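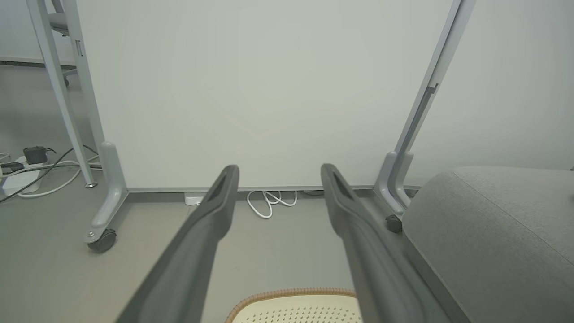

Figure 7. Mobile whiteboard with casters.

7. Wireless Microphone Setup

7.1 Before you start

This section covers the first-time setup of the Pumen 503 receiver and its handheld and clip-on microphones in a room of up to about 232 square feet. For larger rooms, see Section 8. The receiver must already be mounted in the rack and grounded as described in Section 3.

You will need:
Pumen 503 receiver with power supply
Two antennas (supplied)
One balanced audio cable
Microphones, with charged batteries
The Plorarari mixer, firmware 2.4 or later

CAUTION: Set the mixer's main output to minimum before connecting or disconnecting any audio cable. Sudden noise can damage the loudspeakers.

7.2 Connecting the receiver

1. Screw both antennas onto the rear connectors. Hand-tighten only.
2. Angle the antennas outward to form a V.
3. Connect the audio cable from OUT A to input 3 on the mixer.
4. Set the rear level switch to LINE.
5. Connect the power supply and press the power button for two seconds. The display shows the current group and channel.

NOTE: If the display shows ANT, one of the antennas is loose or missing. The receiver will still work on a single antenna, but with reduced range.

7.3 Placing furniture and equipment

Large metal surfaces reflect radio signals and can cause short dropouts. Keep steel cabinets, framed boards and equipment carts at least three feet from the antennas. Movable items should be put where they will stand during normal use before the channel scan in 7.4 is run. If the room layout changes later, repeat the walk test. 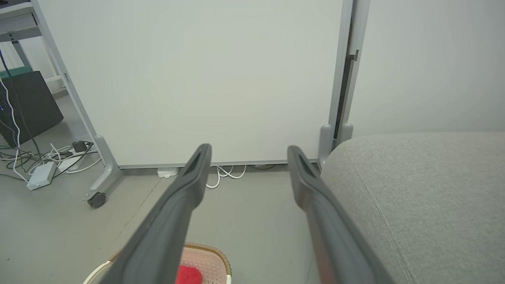

Figure 8. Whiteboard, front view.

Hard, flat surfaces also reflect sound. A microphone used directly in front of one is more likely to feed back, especially when a loudspeaker faces the same surface. Turn the loudspeakers toward the seating area and keep the person speaking behind them.

7.4 Scanning for a free channel

1. Turn off all microphones that belong to the system. Leave other wireless equipment in the building on.
2. Press and hold SCAN until the display flashes. The scan takes 17 seconds.
3. Press SET to accept the group and channel found.
4. Turn on one microphone and hold it within a foot of the receiver, with the sync window facing the display.
5. Press SYNC. The RF light changes from red to green.
6. Repeat steps 4 and 5 for each receiver — one microphone per receiver.

CAUTION: Do not sync two microphones to the same channel. Both will be muted when they are on together.

7.5 Walk test

1. Raise the mixer output slowly to normal speaking level.
2. Walk the full edge of the room while speaking, then cross it twice on the diagonal.
3. Watch the RF bars. Four or five bars are normal. Two or fewer call for moving the antennas.
4. Write the final group and channel on the label inside the rack door.
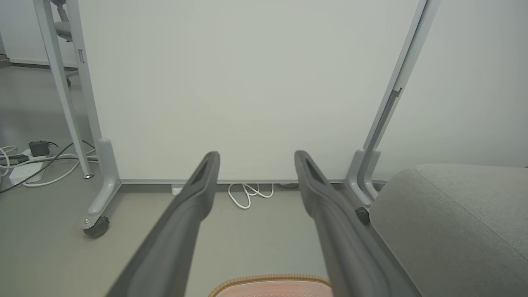
Durrani recommends doing the walk test a second time with the room full, and reports that most of the dropouts logged at its Sisilham site came up only when every seat was taken. The same report asks that spare batteries be kept in the rack drawer.

7.6 Error codes

E1: No audio signal. Check the microphone mute switch.
E4: Low battery. Replace or recharge within 30 minutes.
E7: Channel in use. Repeat 7.4.
E9: Internal fault. Turn off the receiver and order service under part number 2565.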